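Patora Forum > Planning and Control > Dual-arm handover
Print this thread | E-mail this thread

We use cookies to keep you logged in. Accept | Settings

gantry_lag
Running Brollis for perception and the Nativer planner on two arms with two-finger grippers. The task is passing a pair of glasses from right to left. The planner returns "no collision-free grasp" on nearly every attempt. Last log: 1364 candidates sampled, 5 kept, all 5 rejected at the pre-grasp check. Rigid boxes pass fine with the same config.

tf_tree
What is your collision geometry for the glasses? If it is a convex hull, the space between the temples is solid as far as the planner knows.

gantry_lag
Convex hull, from the default export.

tf_tree
There you go. Decompose it into rims, bridge and two temples, with a capsule for each. Then add the touching links to the allowed collision list for the holding gripper only.

nullspace9
Disagree that geometry is the whole problem. Thin frames and clear lenses give you almost no depth returns. Brollis fills the holes with table height, so the pose is wrong before planning starts. Fix the mask first.

tf_tree
A bad pose would move the candidates. It would not reject all of them.

nullspace9
It would if the pose puts a rim below the table plane. Check the z value.

gantry_lag
Checked both. Rim z is about 40 mm too low in some runs and fine in others. Rejections happen in both cases, so the hull is at least part of it. My start state has the glasses draped around the fingers of the right gripper, lenses toward the left one, with the left fingers open.
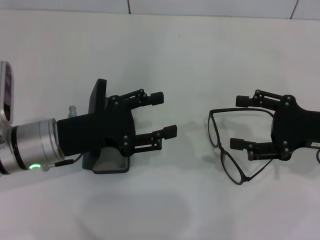 I switched to capsules and left the lenses out of the model. The left arm now gets valid pre-grasps on the near rim. Two issues remain — the planner treats the object as rigidly attached to the right gripper, and the Yoon bridge drops the attachment when I reload the scene.

tf_tree
The second one is a known bug, ticket 1959. Publish the attachment again after reload.

nullspace9
For the first, don't attach until the fingers have closed. Draped is not grasped, and a fixed transform will drift from the real pose.

gantry_lag
Will rerun with late attach and post the log.

Contact | Patora Forum | Back to top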